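La segunda vida de la bolsa transparente

El polietileno de baja densidad sigue siendo el material dominante en la bolsa transparente de uso minorista. Se extruye en forma de tubo, se sopla con aire, se aplana y se suelda. El espesor habitual en la gama ligera que distribuye Celier es de 40 micras, suficiente para tornillería menor, muestras y repuestos de poco peso. 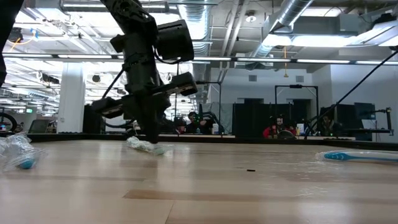
La dificultad empieza después del uso. Una película fina ocupa mucho volumen en relación con su masa, se enreda en los ejes de las cribas y retiene humedad entre los pliegues. Guðlaug Hafstein, ingeniera de procesos en la planta de Plollville, calcula que las paradas por enredo le costaron 54 horas de producción en febrero. «El polímero se recicla bien. Lo que falla es la alimentación de la línea», explica.

La planta separa ahora la película antes de la criba, con un clasificador balístico de la serie Stonance, y la compacta en balas de 1,000 kg. El límite de impropios que acepta el comprador es del 2 % en masa. Por encima de ese valor la bala se rebaja de categoría y pierde casi todo el margen.

Las etiquetas de papel son el contaminante más frecuente. La fibra atraviesa el lavado en frío, se carboniza en la extrusora y aparece en la granza como puntos oscuros. El lavado en caliente la elimina, a costa de un mayor consumo de energía y de un tratamiento adicional de aguas.
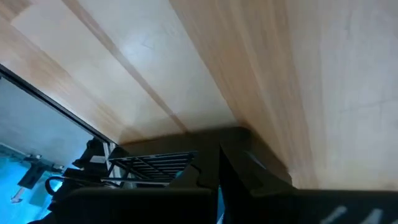 Qué se hace con la granza

La mayor parte vuelve a película opaca: sacos, cubiertas agrícolas, láminas de obra. Jad Obeidat, responsable de compras en Özkan, mezcla granza reciclada con resina virgen y ajusta la proporción según el índice de fluidez de cada lote. La bolsa transparente queda fuera de su catálogo reciclado —el tono amarillento es difícil de corregir— y no prevé incorporarla este año.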